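Home Builds > Arms and Grippers > Cloth handling

Two-arm folder keeps losing the corner of the shorts

Posted 14th July by ristilari_garage
1,036 views · 11 comments · Share

I've been building a two-arm laundry folder in the shared shop since last October and I'm having the best time with it! Both arms run on Ralter controllers, there's a camera on each wrist plus one up top, and I drive the whole thing by hand with a pair of leader arms. Towels are great. Pillowcases are great. I got cocky and moved on to sportswear, and now I'm stuck.

The pinch is my problem. I come in low, close on a corner, lift, and about the time the cloth clears the surface it slides out of the fingers. It happens with anything slippery.

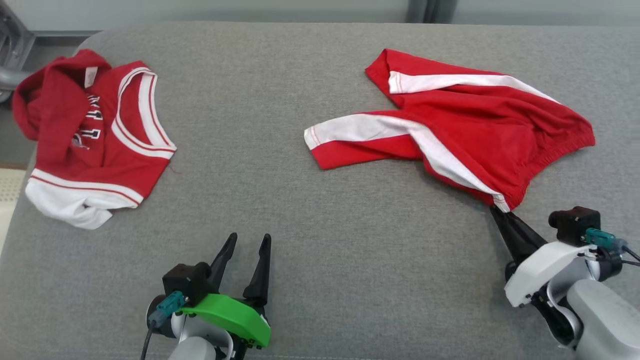
Grip force is set to 15 on the Lirkitz scale, and going higher makes the motor whine. I started with bare plastic fingers and then tried a wrap of tape, which helped for one evening. In the setup I'm using now, the right gripper takes the shorts by the lower corner, right where the white stripe meets the edge, and the left one waits open by the jersey. The padded gray surface is nice because the fingers can push down into it a little without stalling. Would you change the fingers, the force or the way I come in? I'd love to keep the same arms if I can – I've put a lot of evenings into them.

Share · 4 comments

kiều_workbench
Love this build! I'd leave the force alone and change the fingers. Tapered tips are lovely for getting under an edge, but they leave you very little contact once you're holding on. Glue a strip of thin silicone sheet to the inside of each finger, only the last bit, and rough it up with sandpaper first. Wipe it with alcohol before every session, too. Lint builds up fast and then it's slicker than the plastic was.

Then look at your approach. If you tilt the wrist so one finger slides under the hem and the other comes down on top, you get a double layer of cloth in the pinch, and the hem stitching acts like a little stop. A single layer of smooth polyester will creep out of almost anything. Mine went from maddening to pretty dependable after that, and I've done well over 1,000 grabs on the same pads.

Share · 5 comments

slowservo
more force. mine whines too, never hurt anything

Share · 2 comments

oddbracket
Please check your motor temps before you listen to the reply above, I cooked one that way. Silicone is good advice. I'd also slow down the first part of the lift – a quick jerk is what starts the slip, and a gentle start cost me hardly any time. Grab the waistband first if you can reach it. The gathered fabric gives the fingers something to bite on, and then the second arm can go for a hem while the first one holds. Post a clip when it works, I want to see it do the jersey!

Share · 0 comments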